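Why Grass Needs a Haircut
Kids' Yard Page, by Kirsten Lund

Grass is a plant. Lots and lots of tiny plants, all squished together. Each skinny leaf is called a blade. No, it's not sharp!

Most plants grow from the tips. Cut the tip off and that bit stops. Grass is different. It grows from way down low, near the dirt. So a mower (or a hungry cow) can chop the top and the blade just keeps pushing up from teh bottom. Pretty handy.

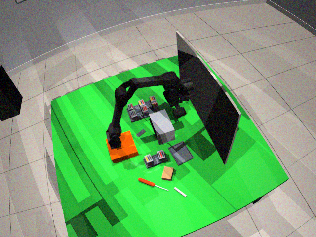 What does grass eat?
It makes its own food out of sunlight, air and water. The green stuff in the blades does the cooking.

Roots next. They drink water and hold on to the soil, so rain cant wash it away. Cut grass too short and the roots stay short too. Then one hot week and the lawn goes brown. Brown doesn't always mean dead tho. Sometimes it's only resting till the rain comes back.

Try this in May: plant 6 grass seeds in a cup of dirt. Sunny window. Little bit of water every day. When the blades get as long as your finger, snip half off. Watch what happens!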